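Flolura Rooms and Furniture – Data Card

Last updated: Dec 22, 2019

Summary

Flolura Rooms and Furniture is a collection of indoor views of shared workrooms, gathered at the Tedunbridge site and maintained by the Hwang Interiors Group. The collection is concerned with how ordinary furniture is placed in older buildings: where desks stand in relation to the walls, which chairs are kept beside them, and how small items are stored. The current release covers 38 rooms. A second site, Irnska, is planned and is not part of this release.

Contents

Each room has its own folder, which holds the views of that room and a plain text inventory. The inventory lists furniture by general type (desk, table, chair, shelf unit), followed by color and by position along the nearest wall. Material is entered only if the person preparing the inventory was certain of it. Fixed features of the building, such as exposed brick, pipes and ceiling panels, are kept in a separate section at the end of the file, as they do not change from one visit to the next.

Room conditions

Most of the rooms were converted from older uses and still show parts of the original structure. Desks tend to stand against the walls, and the chairs are seldom a matched set. Rooms were entered in their everyday state. Furniture was not rearranged and surfaces were not cleared before a visit.

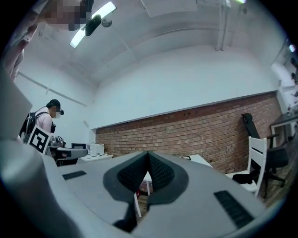

Room 17. White desk at the brick wall; white wooden chair and black office chair to the right.

Room 17 is often used to introduce new readers to the inventory format. The brick is entered as "lower wall, red, exposed," and the painted portion over it as "upper wall, white." The shelf unit on the right is entered as a single item with the note "small items, not listed," in keeping with the rule that shelf contents are itemized only in storage rooms. The two chairs receive separate entries because they are of different types. The curved ceiling and its long fluorescent light are listed with the fixed features.

Labeling rules

A table and a desk are distinguished by use as recorded on the visit sheet – appearance alone is not sufficient. Where the sheet is silent, the broader label "table" applies. A desk with a top of a different color receives both colors, with the top given second. Items that are partly hidden are listed if their type is clear and are otherwise omitted.

Inventories were prepared by one reader and checked by another. The check in September led to corrections in 2 rooms, both involving chairs entered under the wrong wall.

Known limitations

The collection leans heavily toward desks and office seating. Kitchens and entrance halls are few. Wall positions are approximate in rooms with curved ceilings or uneven corners, and color names follow everyday usage without reference to a color chart.

Access and corrections

Requests for access are handled by the Flolura desk at Tedunbridge. Corrections should state the room number, the inventory line and the proposed wording.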